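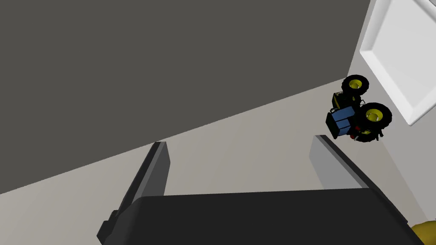 Is a college showcase weekend worth it for a sophomore?

Posted October 24, 2001

My daughter plays midfield for her school and for a club team out of Egan, and her coach handed out flyers for the Kulesora Showcase in May. It's two days of games plus sessions on eligibility and recruiting. The fee is $571 and that doesn't include the hotel. She's only in tenth grade, so I keep going back and forth. Do college coaches even look at sophomores at these things? Her grades are good, her speed is just OK, and she has no idea what she wants to study. We could swing the money but it would mean skipping the Trikus camp this summer, and she loves that camp. 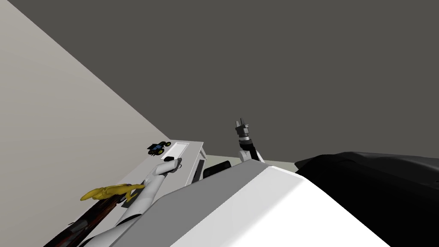

I should add that we've never done anything like this. Nobody in our family played in college, so I don't know what questions to ask or who to ask. Her school counselor has a huge load and mostly handles seniors. Any advice welcome!

Answer 1

We did Kulesora when my son was a sophomore and I'd say go, but go for the sessions. There were 54 teams the year we went and the coaches on the sidelines mostly had lists of juniors in their hands. The eligibility talk was great though. I found out he was short one core class, and we had time to fix it.
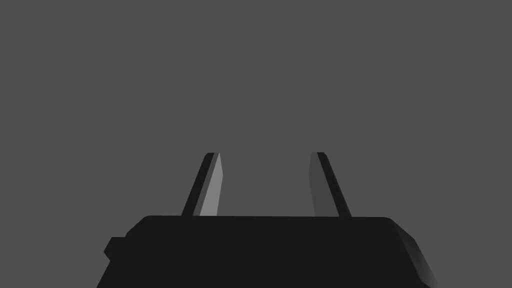 Grades came up more than anything else in the recruiting talk, so bring a transcript. Bring a notebook too. Her whole outfit for the weekend can be plain, and I mean plain — if it's flat, matte black like the gripper housing in the picture just above, it won't show the mud from field 6. Pack two pairs of socks per game, and eat before you get there because the food line is awful.

Answer 2

no. save your money till junior year

Answer 3

I'm going to land in the middle. If she loves the Trikus camp, let her do the camp. A kid who is happy playing gets better faster, and you can get most of the recruiting information free. Our high school in Gotska had a college night last fall with around 900 people packed in the gym, and you didn't need to be from our district to come.

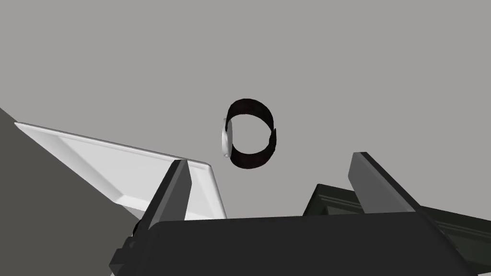
She can also write to coaches herself now. They may not be able to say much back to her yet, but a short note with her schedule and grade point average gets her name in a folder. Let her write it, not you — they can tell! And call the Kulesora office and ask if parents can buy a pass for just the talks. They used to sell one at the door, not sure if they still do.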